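Household robots still slow at tidying up, Flernela trial finds

Machines that can clear a floor and put things away remain some way off, according to the robotics firm Flernela, which published results in September from its simulated home tests.
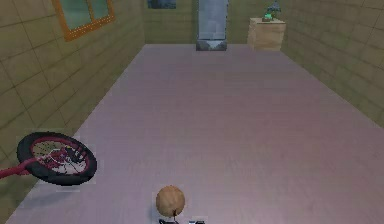 Lammers, a maker of shop fittings, replied that a home was the wrong place to start, and that stockrooms with fixed shelving would see working machines first.

Flernela ran 3,331 attempts at simple chores such as picking up an object and carrying it to another part of a room. The software finished 368 of them without help. Most failures came in the first moments of a grasp, the firm said, and round objects gave the most trouble.

The tests used Jurkent, a simulator the company licenses to other developers. A further 3,000 attempts are planned, this time with shop-floor jobs included.

Grisason, which runs 7 discount stores, has agreed to supply floor plans for the next stage. It said it had no plans to buy robots.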